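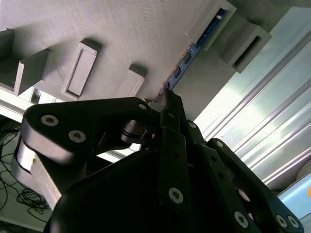

Wrist camera view: gripper linkage near the lower end of the board, gray 3D-printed panel behind.

Nareo Board Reach Set: Data Card

Summary

The Nareo Board Reach Set records trials in which a robot arm brings its gripper up to a circuit board seated in a printed panel. The set was prepared at the Stuslow laboratory to compare two grippers and two controllers under the same conditions. It is intended for staff and outside groups who need close-range wrist camera footage of work in tight spaces.

Contents

The set holds 100 trials. Of these, 40 were run with the Ahn gripper and the remainder with the Basberg gripper. Each trial folder contains the wrist camera video, joint positions, gripper opening, motor current, and a short text file of operator notes. Both controllers were used with both grippers. The controller name is stored in the trial header and does not appear in the folder name.

Setup

The board sits in a slot in a gray 3D-printed panel. Slotted brackets and raised blocks project from the panel near the board, and an aluminum extrusion runs close beside it. The gap open to the fingers is small, and the angle of approach matters more than speed.

The camera is mounted at the wrist and looks past the gripper toward the panel. The linkage fills much of the lower part of the view. This placement was kept for all trials so that results could be compared directly. Users who plan to train on the video should expect the gripper to block part of the target during the final approach.

Lighting

The room lights were left at one setting throughout. Bare metal produces strong highlights, while the underside of the palm stays in deep shadow. Exposure was fixed at the start of each session. No color correction has been applied.

Trial procedure

The arm starts from a stored home position. The operator selects the gripper profile, confirms the controller, and starts recording. The arm then moves to a point near the board, pauses, and closes the remaining distance at reduced speed. Recording stops when the arm has returned home. Trials stopped by the force limit are kept in the set and marked "halt" in the header.

Labels

Sun-ja Yook labeled the start of approach, first contact, and release for every trial. Ha-rang Ko reviewed the labels against the motor current. Where the two did not agree, both times are given and the field "review" is set to 2. Contact labels should be treated with care in trials where the fingertip is hidden by its own linkage.

Known limits

The set covers a single panel and a single style of board. It should not be used to judge grip strength, as no load was lifted. The operator notes are uneven in length, and those from the early sessions use an older name for the home position. Cable routing changed once, in December; trials recorded after that change carry the tag "cable-b".

Versions

Version 2 replaces the first release. It corrects the gripper opening values for the Basberg trials, which had been stored in the wrong unit. Video files are unchanged.

Access and contact

The set is available on request for research use. Requests should name the intended use and the person responsible for storage. Corrections to labels may be sent to Ha-rang Ko at Stuslow, with the trial number and the time in the video to which the correction applies.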